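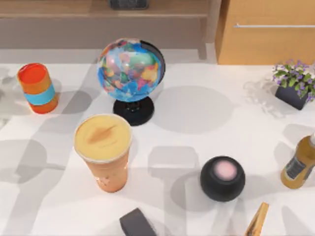

Globe and a cold-drink kind of cup, June

4 min read

Chapter 13 is done! I finished it before lunch and then read the whole thing out loud to the kitchen, doing the voices, and it holds up. There's one paragraph in the middle I still don't trust (the one with the ferry timetable) but the rest of it moves the way Gintarė's moves, quick and a bit bossy, and I got up from the table so pleased with it that I forgot to eat until three.

So that leaves me on page 447 of 527. I wrote both numbers on the envelope I've been using as a bookmark. When Lekurard sent the contract I figured the last hundred pages would be the slow ones, with all the letters from the grandmother, and now that I'm nearly there I can't wait to get at them. The grandmother is the best thing in the book. She gets maybe four lines per chapter up to now and every one of them is a slap.

Long call with Gintarė in the afternoon. I had a list of questions and we got through five of them in two hours, which is normal for us. She wrote the first draft in English, years ago, back when she was working nights at the hotel in Trekness and wanted to practice, and then threw it out and began over in Lithuanian. I never knew that! She says the English one was very polite. Everybody in it said please. I asked if she still had any of it and she laughed for a long time and said no, and then said maybe, in her sister's garage.

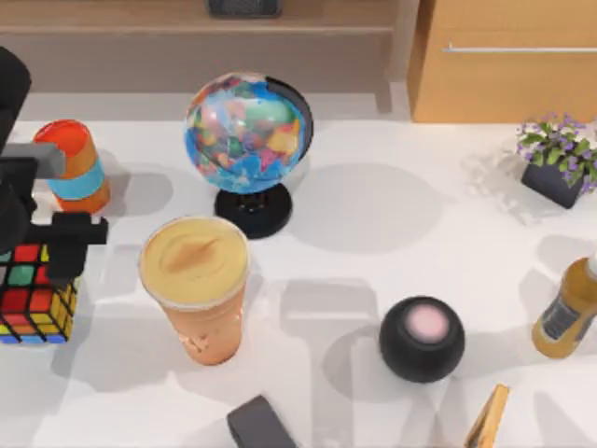
I do want to see it, though I know I shouldn't before I'm through. If I read her own English for the ferry part I'd never be able to write mine. Afterward, then. She promised to look for it when she goes back in August, and I'm going to hold her to that.

We also talked about the title again. Lekurard wants something with "river" in it. There is no river in the book. There's a harbor, there's a canal for two pages, and there's a bathtub that gets more attention than either. Gintarė suggested calling it The Bathtub and I honestly couldn't tell whether she was joking, and now of course I can't think of it as anything else.
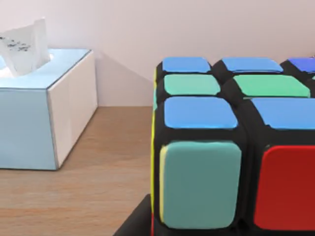 The other thing eating my week is blue. Lithuanian has žydra for the light kind and mėlyna for the rest, and Gintarė leans on the split all the way through: the mother's coat is one, the father's truck is the other, and when the daughter finally paints the door you're supposed to catch whose side she's on. English just says blue and shrugs. I kept turning it over with the puzzle cube in front of me, which has a sky blue and a bright blue and a deeper one leaning toward violet, right there on one face with a couple of mint greens between them, and I'd call all three of them blue without a second thought. Then I called Tín Tiêu to complain and he was delighted, because in Vietnamese xanh can cover the blues and the greens together, and he says his mother would have called that whole face xanh and then added "like sky" or "like leaves" if anyone cared. Like sky! Maybe that's my answer. Let the coat be sky and let the truck be plain blue, and never put the word blue near the coat, not once, for the whole book. It means going back to page one and checking every coat. I started after supper and I'm already up to chapter 4, and it's working so well that I keep laughing at it.

Tín is reading at Cudevel later this month, from the new poems, and he asked me to come on after him with a piece of Gintarė's. They want 600 words, no more, they're strict because of the bus. I said yes before he'd finished asking. It'll be the ferry, if I can fix that paragraph, or else the grandmother's first letter, if I've got to it by then.

No word on the Manolakis grant. I looked at the mail twice. It would pay for the fall, and for a trip to Trekness – I'd love to walk up from the harbor with the book in my coat pocket and find the hill she has them all wheezing up – but I'm not going to write about it until there's something to write.

Coats: 5 through 9 tomorrow. Ask G. if the scarf counts.

Back to top | Contact | © All entries belong to the author. Please ask before reprinting.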